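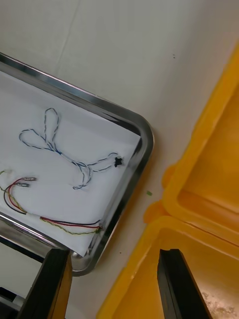
*Two wire harnesses on paper in a steel tray.*

I quit buying lunch in February. Before that I walked to the counter on Rathore Street most days and paid for a sandwich I didn't much like. When I added up a year of it, the total came to $3545, drinks included.

The first two weeks were bad. I packed leftovers, and by noon I didn't want them. Pallavi Malhotra, who sits across from me, told me to stop packing dinner and pack parts. So now I cook a pot of rice and a pot of beans on my day off, cut up whatever vegetables are cheap, and put it together in the morning. It takes 21 minutes from fridge to door, and most of that is me looking for lids.
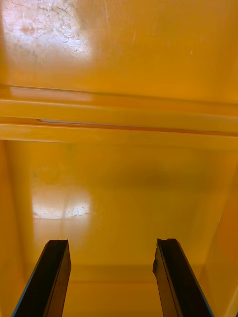 The beans last four days. After that they go sour at the edges and I switch to eggs. I tried freezing the rice in flat bags and it came back fine, a little dry. A spoonful of water before the microwave fixes that. Lentils froze better than beans did. Potatoes were terrible and I threw out the whole batch.

My brother-in-law Girish Khurana swears by soup in a thermos. I bought one for $53 and used it twice. It kept the soup hot, but I don't like washing it.

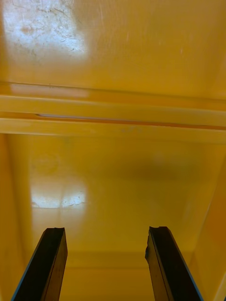

Do I still buy lunch sometimes? When somebody is leaving or it's a birthday, I go along and order what I want.

The money went to the car, mostly. I had hoped to put it toward a trip to Zostenbridge, but the brakes came first. Next I want to try making flatbread the night before. Yogesh Agarwal gave me his recipe and I have lost it already, so I need to ask him again.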